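Keeping a white work table clean (and keeping the mess off it in the first place)

By Radka Stojanovska
Feb 14, 2021

I have a thing for white tables. My mother thought I was out of my mind when I brought home the first one, and she had a point, because a white top shows every crumb, every pencil mark and every ring from the bottom of a coffee cup. But I like seeing what I'm working on, and small screws don't vanish on it the way they did on my old brown desk. So I've had to get good at cleaning it!

Start dry. I used to go straight in with a wet cloth and all I did was make gray paste out of the dust and push it into the corners. Now I go over the whole top with a soft brush, back to front, and catch everything in a dustpan held under the near edge. If your table has a rail or a lip along the back, run an old toothbrush along it first. You wouldn't believe what lives in there (I found an earring I'd given up on last winter).

Then a drop of dish soap in a bowl of warm water, and a cloth you've wrung out hard. Wipe in long strokes from one side to the other and rinse the cloth more often than you think you need to. Dry with a clean towel right away or you'll get streaks.

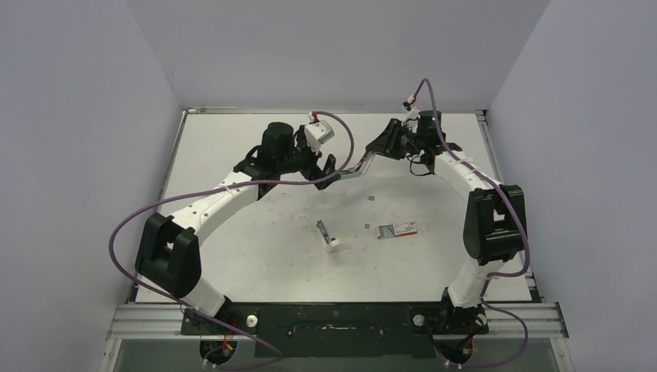
Pencil comes off with a plain white eraser. Ballpoint is harder. I dab it with rubbing alcohol on a cotton swab, wait a few seconds, and lift it with a paper towel, always trying a hidden spot first in case the finish goes dull. For tape goo I rub in a little cooking oil with my thumb, leave it 5 minutes while I do something else, then wash it off with the soapy water. Please don't scrape it with a kitchen knife. I did, and there's a scratch by the left corner that I look at every single day.

Cords are my other headache. I like to leave a nice big loop of slack so nothing tugs when I move things, but a loop lying flat on the table collects fluff and gets in the way of the cloth. Mine go up and off to the side now, held with those soft fabric ties, and I undo them once a month to wipe the cords down too. Unplug them before you do that!

Last thing, lighting. Pale gray walls around a white table are lovely to work in because there's no glare coming back at you. If yours are bright white and you get headaches by four o'clock, try a darker mat under whatever you're working on. I wash mine in the bathtub and hang it over the shower rail.

Comments

Girard: The eraser trick worked on my daughter's homework desk, thank you. Any ideas for permanent marker?

Radka: Try the rubbing alcohol, Girard, but go slowly and change swabs a lot. It may leave a faint shadow.

Tetik: I use baby wipes for everything and my table feels sticky. Is that the wipes?

Radka: Could well be! Go over it with plain warm water twice and see.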